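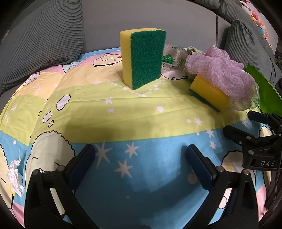
How many spare finger pads should we order with each gripper?
Two sets per gripper, and order them up front so they ship in the same box.

Dec 8, 2025
From: Wichai Tanasarn
To: equipment-planning list

> Before I sign off on the Masora quote, can we get by with one pair
> of grippers until June? The Kellwood price only holds if we
> order now.

I'd go for 2 pairs right away! The sofa tasks go so much better when both hands are the same model, and a second pair means a bad cable doesn't cost us the afternoon. Soft, crinkly stuff is where I want the hours to go (sponges, bath poufs, anything in a clear bag), and it's great fun to work on.

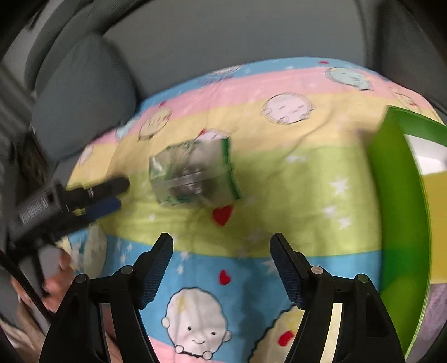 Clear package on the striped blanket, green container at right.

For the budget sheet I have pads at $84 a set from Predex and $100 for cables. Nnaji hasn't sent a number for mounts yet, so leave that row open. I can bring the pads forward if the cables have to wait.

Wichai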